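Thread from the open day at Derese, the automation training shop on the Meron side of the river. I went Thursday with my cousin Jocelyn Soriano. Posting my notes before I lose them.

1/ Sign-in was at the loading door. The sheet was on line 31 when we got there. Free parking, free coffee, bring closed shoes.

2/ First stop was the Westolitz palletizer. It stacked cartons behind a fence and we watched two full layers. The operator said it has run 3368 hours. Loud, but you can talk over it.

3/ Second stop was the hand-held gripper bench. You hold the tool yourself, there's a camera on it, and the recordings are used to teach an arm the same motion. Erlinda Soriano (Jocelyn's aunt, not mine) runs this bench. Her advice was to open the fingers all the way before you go near anything.

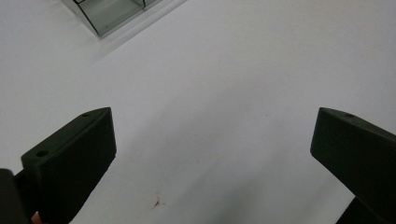 4/ The fingers are printed, dark green, almost black, and blockier than I expected. Screw holes along the top. The table is plain matte white, with a clear box toward the back.

5/ My turns were slow. I kept twisting my wrist on the way in, and Erlinda told me to move from the elbow — that helped. Jocelyn was better at it than me.

6/ They want 2000 recordings for this task and had 358 when the doors opened. Visitor runs are kept in a separate folder until someone checks them.

7/ Last stop was a talk by Clitine on maintenance contracts. Mostly for plant managers. We left halfway through.

8/ Next open day is in December. Sign up ahead if you want the gripper bench — the line was long by noon and each person gets five tries.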